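Robotics Club Takes On the Kitchen

Posted in: School News, Clubs & Activities
By Aldana Troncoso

If you have walked past the robotics room after the last bell this fall, you may have heard some clapping. The Trirnitport robotics club has a new project, and it's all about housework!

The project is called Daza, and the goal is to teach a robot to help out in a kitchen. Club members picked the chores themselves back in October, and they started with things most of us do every day without a thought: hanging up a mug, moving a whisk, putting a spoon back where it belongs. It sounds easy until you try to explain to a machine how hard to squeeze a handle, or from which side to come at a hook.

So the students are showing it instead. One club member at a time steps up to the table with a gripper in each hand and does the chore with those, while everything is recorded. The recordings go into the club's training set, and later on a computer program learns from them. The club's target is 1,000 good demonstrations by the end of the school year. "Good" is the important word there. A run that ends with a mug on the floor goes into a separate folder (they keep that one too, and it is very popular at lunch).

The mug tree has become the club favorite. It has eight hooks, they all curve upward, and you have to come at each of them from a slightly different direction. Students who have been playing video games for years say it's harder than anything on a screen.
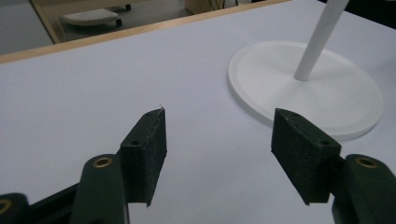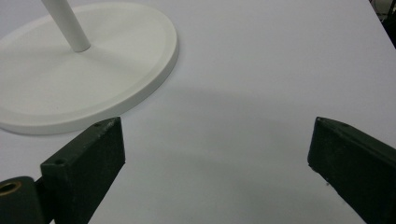
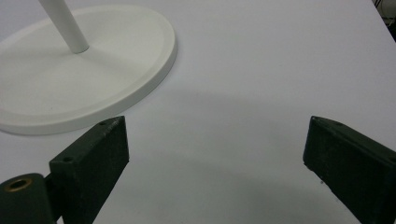 The mug tree at close range, from the grippers' side 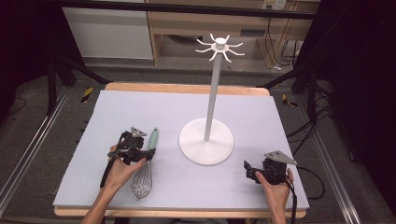 Both grippers at the table, with the mug tree and a whisk on the mat

Learning to work with the grippers takes a while. Your own fingers tell you a lot about what you're holding, and with a tool in between, most of that is gone. New members usually start on the whisk, which lies flat and doesn't tip over, and move up to the mug tree once they can pick things up smoothly. The older students coach from the side of the table, and there is a fair amount of friendly shouting. "Slower!" is the word you hear most.

I got to try it myself and I can report that I am terrible at it. I squeezed too early, pushed the whisk halfway across the mat and had to be talked through the whole thing by a ninth grader. I also had a wonderful time and went back the next afternoon.

There's plenty to do for people who would rather stay away from the grippers. Every recording has to be watched and labeled, and the labelers have built up their own set of rules about what counts as a clean pickup. A couple of students are writing the code that sorts the files. Others plan the sessions, so that the objects don't always start in the same spot. A program that has only ever seen a whisk lying in one place won't know what to do when somebody moves it, and the club wants theirs to cope with a real, messy counter.

The next big date is the Dremadis student showcase in spring, where clubs from all over the area bring what they've been building. Trirnitport is sending 2 teams this time. One will present the recordings and explain how the training works, and the other will bring the table setup so that visitors can have a go. There will be a mug challenge for parents and teachers, and the students are already making bets on who will do worst.

Parts and spare mats this year were paid for with a grant from Nurness, which also covers the entry fees for the showcase. Thank you, Nurness! The club would still be glad to have donations of plain kitchen things that are light and easy to wipe down: measuring cups, spatulas, wooden spoons, and mugs of any shape. Odd handles are especially welcome. Please leave them in the box outside the robotics room, and no glass or sharp knives.

New members can join at any point in the year, and you don't need to know how to code. Sessions start at 3:30 and run until 5:00, and snacks are provided. Come by and watch first if you aren't sure, or talk to any club member in the hallway. They will be happy to tell you about it, possibly for longer than you planned.

Families who want to see the table in action before the showcase can stop in during the last half hour of any session. Please sign in at the front office first.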